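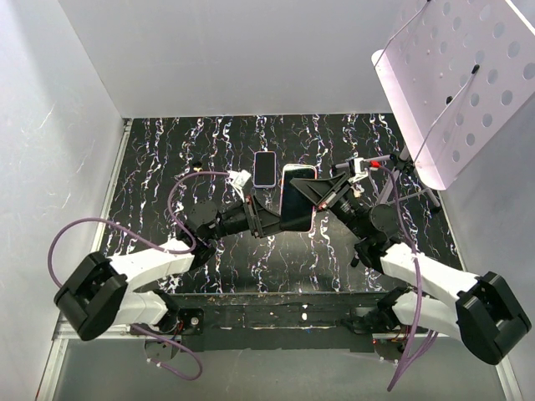 Search tickets Enter keyword Go

Dream log not saving after wake-up alarm
Product: Lumenta dream journal, with Kadska sleep timer
Last updated: September
Print this page | E-mail this page

Reported: entries typed in right after the alarm vanish. Older dreams are fine.

7:10 a.m. – Tried it myself with a dream involving a staircase and my old math teacher. Gone! Great, I can repeat it.

7:25 – Turned the Kadska timer off. Entry saved. Turned it back on, entry lost.

8:00 – Found something lovely. Entries under 100 characters save every time, longer ones don't. The limit should be 1,000.

8:40 – Snooze reloads the page and wipes the draft. Set snooze to 2 minutes and watched it happen twice.

Workaround: tap Keep Draft before snoozing. Symbol tags still need adding again by hand.

Status: open, passed to Pludeck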